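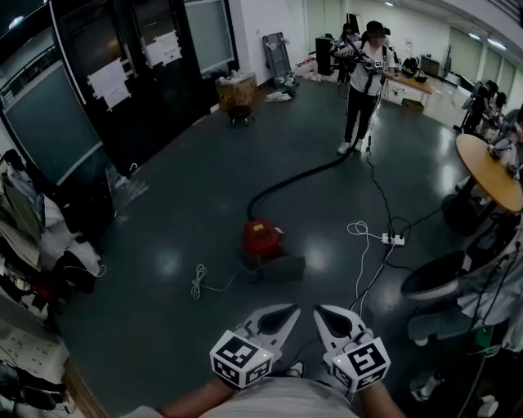
Red vacuum cleaner on a shiny floor.

The disk in my home server filled up again in February, and this time I sat down and found out why instead of deleting a few old films and hoping. These are my notes, tidied up a little, mostly so that I can find them again.

The server is called Urnalwood. It's a small fanless box that lives on a shelf in the hall cupboard and does three jobs: it takes backups from the laptop (Tahiri) every night using Trikorgate, it runs Flenov to index the photos, and it shares a folder of music with the kitchen. None of that should use much space beyond the files themselves. The photos grow slowly, the music hardly at all.

The first sign was an email from Trikorgate saying the nightly backup had failed with "no space left on device". I logged in and ran df -h, expecting to see the data partition at 100 per cent. It wasn't. The data partition had plenty of room. The system partition also had plenty of room, at least in the column I was looking at. I tried to create an empty file with touch in the backup folder and got the same error Trikorgate did.

I should have recognised this sooner than I did. A filesystem like ext4 can run out of two separate things. One is space. The other is inodes, the little records the filesystem keeps for every file and directory. The number of inodes is fixed when the partition is formatted, and once they're all used you can't make another file even if half the disk is free. df -h says nothing about them. You need df -i:

df -i /srv/backup

IUse% was 100. So there was the problem, and the next question was what had used them all.

For ordinary disk space I'd use du and sort. For inodes there's a version of the same trick, if your du is the GNU one and not too old:

du --inodes -x /srv/backup | sort -n | tail

The -x keeps it on one filesystem. It takes a while on a slow disk, as it has to visit everything, and I went and made tea. On the Mac side du doesn't have that option, so if you need to do the same thing there, a loop over each folder with find and wc -l gets you near enough.

The list that came back was dull for the most part. The snapshots were where I expected them, all large and all a similar size. At the bottom, with a far bigger number than any of the rest, was a folder I didn't know existed: .flenov-cache, inside every single snapshot.

Flenov makes thumbnails. I knew that. What I didn't know is that it doesn't make one thumbnail per photo, it makes 6, at different sizes, and stores each as its own file next to a tiny text file of metadata. When I moved the photo library in the autumn I put it under a folder that Trikorgate was already backing up, and the cache went with it. The thumbnails are only a few kilobytes each so they never showed up when I looked at sizes.

Even that wouldn't have been so bad. Trikorgate hard-links files that haven't changed since the last snapshot, and a hard link doesn't use a new inode. It just adds another name for the old one. But Flenov rewrites its cache whenever it does a full re-index, which changes the modification time on every file, and to Trikorgate a changed time means a changed file. My config had it re-indexing each night at 3, shortly before the backup ran. Every night, a fresh copy of the whole cache.

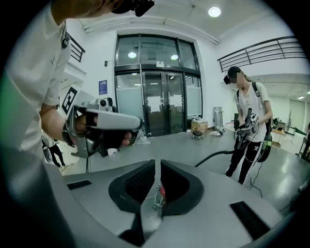

Once I knew that, the fix had three parts, and I did them in the wrong order. I'll give them in the right one.

First, stop it getting worse. I added the cache folder to the exclude list in Trikorgate's config. The documentation says patterns are matched against the full path, so a bare folder name does nothing at all and gives no warning. It needs the two asterisks in front:

exclude = **/.flenov-cache/

I did this last, which meant that on the first night it happily used up a good share of what I had just freed.

Second, move the cache out of the photo library altogether. Flenov has a setting for this, cache_path, and it accepts any folder it can write to. I pointed it at the system partition, which has inodes to spare. You have to stop the service before you change it. If you don't, it writes its old settings back over yours when it shuts down. That cost me an evening.

Third, remove the old caches from the snapshots. I didn't want to throw away whole snapshots for the sake of some thumbnails, and I don't like running rm on a backup, so I started with a dry run:

find /srv/backup -type d -name .flenov-cache -prune -print

I read through the output properly, checked that nothing on it was a folder I cared about, and then ran it again with -exec rm -rf {} + in place of the print. It took most of an afternoon. Deleting lots of small files on a spinning disk is about the slowest thing you can ask it to do, and you can hear it working from the kitchen.

I also cut the number of snapshots it keeps down to 20. I'd never gone back further than a week or two for anything, and the really old stuff is on a separate drive at my brother's house anyway.

After all that, df -i showed 31 per cent in use. It has gone up by one since, which seems fair.

A few loose ends.

I now have a small script that runs df -i each morning and emails me if any partition goes over 80 per cent. I had one of these for disk space already and it was a matter of copying it and changing one letter. If you monitor your disks at all, check whether you're monitoring both. I had assumed I was.

I looked into whether you can add inodes to an existing ext4 partition. You can't, short of making the partition bigger, in which case you get more in proportion. If you're formatting a new one and expect a lot of small files, mkfs.ext4 has an -i option that sets how many bytes there are per inode. A smaller number gives you more inodes. Some people use 4,000-odd (4096, to be exact) for mail servers. XFS and Btrfs create them as needed, so you are much less likely to run into this there, and when this disk wears out I'll probably use one of those for its replacement - I haven't decided which.

Floor Martens wrote to me after my last post on Trikorgate to point out that it has a --stats flag, which prints the number of new files in each snapshot as well as the total size. I had thanked her and not tried it. Had I done so, I would have seen an enormous count of new files every night from a laptop that was mostly sitting closed on a desk. I've now added it to the nightly job and the numbers go in the log.

The re-index is weekly now. I can't tell any difference in how quickly new photos turn up, as Flenov notices new files by itself and the full re-index is only there to catch ones it missed. The default is monthly. I have no memory of changing it, but the config file has a comment above that line in my own style, so I must have done.

Next job is the music share, which has started showing every album twice on the kitchen speaker.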